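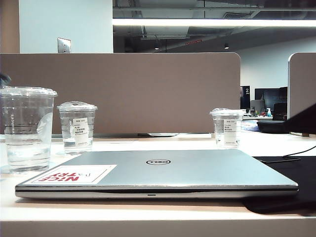

Last edited: January, 4:40 pm

Bench notes, sourdough side project (continued)

Okay, new page because the last one got flour paste all over it. Picking up where I left off with the rye starter, which I had pretty much given up on before the break. It smelled like nail polish remover and had a gray layer on top. I poured that off, kept a spoonful from the very bottom of the jar and started feeding it twice a day with the Komberg dark rye, and by the fourth feeding it was climbing the glass again. Very pleased!

Flour comparison is still Komberg against the Trornetti bread flour. Same recipe for both: 800 g flour, 75 percent water, 14 g salt, starter straight from the jar at its peak. The Trornetti dough felt tight right away and I could have pushed the water up. The Komberg one was soup for the first hour – I almost added flour, and then after two folds it came together fine. Note to self, leave it alone next time.

Bulk rise was in the cupboard over the fridge, lid on, folds every half hour until I got bored. I let the second batch go too long (phone call) and it spread when I turned it out. Shaped it anyway.

Baked both in the heavy pot, lid on and then off. The first loaf had a nice ear and a crumb I'd be happy to show people. The overproofed one came out flat and sour, and I ate half of it with butter standing up, so no complaints there.

The spreadsheet is up to date through this bake. I added a column for dough temperature, and one for how the kitchen felt, which is less scientific but I keep wanting it when I look back. Old rows are blank there, sorry.

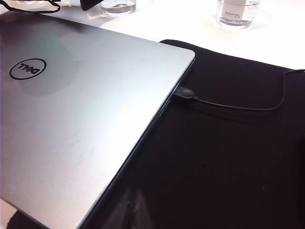 Next bake

Try the Ait Brahim semolina, a fifth of the total flour, everything else the same. The bag says fine but it feels gritty between my fingers, so maybe soak it first.

Weigh the finished loaves this time. I only have one number from last month, 377 g for the little test loaf, and nothing to compare it with.

Braltura proofing baskets: the seams are shedding. Brush them out and dust with rice flour, or go back to a bowl and a dish towel.

Feed the rye before going home. Whoever wants a piece of this starter, bring a jar with a lid that fits.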